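Ferham Boarding Kennels and Dog Day Care
Monthly premises and welfare inspection, with comments

Inspected by: Sơn Đàm
Date: Thu 27 November
Areas covered: kennel block, exercise paddocks, wash room, isolation unit, stores
Previous inspection: September (October not carried out)

Key: **P** = pass, **A** = action needed, **N/A** = not checked or not in use

## 1. Kennel block

| Item | Result | Comment |
|---|---|---|
| Door latches close fully | A | Kennel 57: latch drops but does not seat. Out of use until replaced. |
| Mesh free of gaps and sharp ends | P | Repair noted in September is holding. |
| Drains clear | P | |
| Bedding dry and raised off floor | P | Two beds chewed at the corner. Acceptable for now. |
| Water bowls clean and full | P | |
| Heating thermostat reads correctly | A | Wall unit and hand thermometer do not agree. Use the hand thermometer for the daily log. |

Comment: the latch on 57 is the older Zutow type. The remaining old latches should be changed at the same time. Spare latches are in stores, second drawer, and the screws supplied with them are too short for the oak posts. Use the long ones.

## 2. Exercise paddocks

| Item | Result | Comment |
|---|---|---|
| Perimeter fence, no digging under | A | Fresh digging by the Steststead lane gate. Filled with hardcore, recheck weekly. |
| Double gates, one always shut | P | Observed during morning turnout. |
| Ground free of standing water | A | Lower paddock closed. Dogs to use the upper paddock only. |
| Waste bins emptied | P | |
| Toxic plants | P | Ivy cut back from the east fence. |

Comment: grit was put down on the lane path before the last frost. Dogs brought in by that path need their feet rinsed in plain lukewarm water and dried between the toes. This was done for the morning group and missed for the afternoon group. Add it to the turnout sheet.

## 3. Wash room

| Item | Result | Comment |
|---|---|---|
| Non-slip mat in bath | P | |
| Water temperature checked before use | P | |
| Shampoo labelled and in date | A | One decanted bottle with no label. Discarded. |
| Dryer lead and plug undamaged | P | |
| Clippers cleaned between dogs | P | Log complete. |
| Towels changed between dogs | P | |

## 4. Isolation unit

| Item | Result | Comment |
|---|---|---|
| Separate footwear and overalls | P | |
| Foot dip fresh | A | No date on the tub. Treated as expired and remade. |
| Separate bowls and bedding | P | |
| Disinfectant dilution correct | P | Measured at 1 in 100. |
| Occupied | N/A | Unit empty. |

Comment: the dilution chart on the wall still refers to the product used before Gallegos concentrate. Take it down. Staff who learned from the old chart should be shown the current one and sign for it.

## 5. Stores and feed

| Item | Result | Comment |
|---|---|---|
| Dry food in lidded bins | P | |
| Oldest stock used first | A | Newer sacks placed in front. Rotated during inspection. |
| Medication cupboard locked | P | Key held by shift lead. |
| Medication record matches contents | P | |
| Rodent bait boxes intact, out of reach of dogs | P | |
| Shelves stable, nothing overhanging | P | |

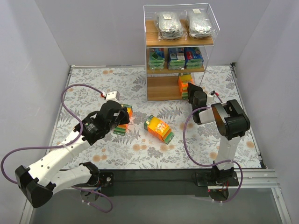 *Three-tier wire rack, bagged items on the top board.*

## 6. Actions

- [ ] Replace latch, kennel 57, and remaining Zutow latches. Before the next full-occupancy weekend.
- [ ] Recalibrate or replace kennel block thermostat.
- [ ] Weekly check of fence by Steststead lane gate, entered in the paddock book.
- [ ] Add foot rinse to turnout sheet, both groups.
- [ ] Remove old dilution chart, fit Gallegos chart, collect signatures.
- [ ] Date label on foot dip tub at every change.
- [x] Unlabelled shampoo discarded.
- [x] Feed sacks rotated.

Lower paddock stays closed until checked by the shift lead. Copy of this sheet to the office folder and one to the kennel block noticeboard.

Signed: S. Đàm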